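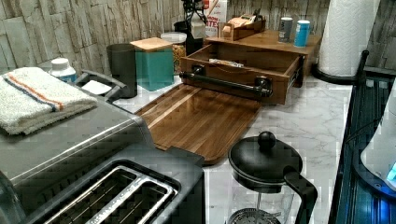
coffee/tea corner, counter by the toaster. drawer open bc I was mid-sort

Kitchen & Pantry > Small Fixes

tealeaf_odd
ok so the wood organizer with the drawer (pipe handle one) was supposed to fix this counter. It has not. Packets in the little box on top, fine. Teal canister fine. But the drawer just eats stuff, one wrapped thing in there and I still can't decide what it's for. And the towel ends up on the toaster every time. What do I move first

grubby_spoon
towel. move the towel. not even a counter question

Nustodstead_Jo
^ yes. folded terry on top of a toaster, hook on the wall today pls

tealeaf_odd
toaster's cold when it's there! but ok. hook

hlodhi
Hammad Lodhi here, did 17 of these corners when I worked for Clundari. Put the cereal box in a cabinet, it's the tallest mess for the least use. Glass jar can stay, you see when its low. Drawer = tea overflow only, nothing else

grubby_spoon
disagree on the cereal. if kids can't see it they ask me where it is 952 times before 8 am. Leave it out, lose the tray holder with the paper in it

hlodhi
paper needs to live somewhere

grubby_spoon
not next to the toast

tealeaf_odd
kids are grown lol so cereal can go. keeping the tray for now. Other thing, wood top with the molded edge, right next to the white marble look surface. Fine scratches and a hazy patch toward one side, finish looks kinda worn. Been wiping it w/ Zunow spray since August, is that what did it?
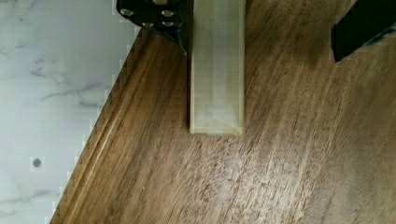 Re: hazy patch on the wood top

Nustodstead_Jo
could be cleaner build up. could just be glare too, look at it from a diffrent side before you do anything

VillaRosaBound
I'd sand it, 3000 grit and go light

hlodhi
Please don't start with sanding. Damp cloth, drop of dish soap, dry it, wait a day. If haze is still there try paste wax on a small spot by the edge

VillaRosaBound
wax over worn varnish just hides it. but your table

tealeaf_odd
soap first, then wax. hook is ordered, got a 3 pack

12 replies · 3 shares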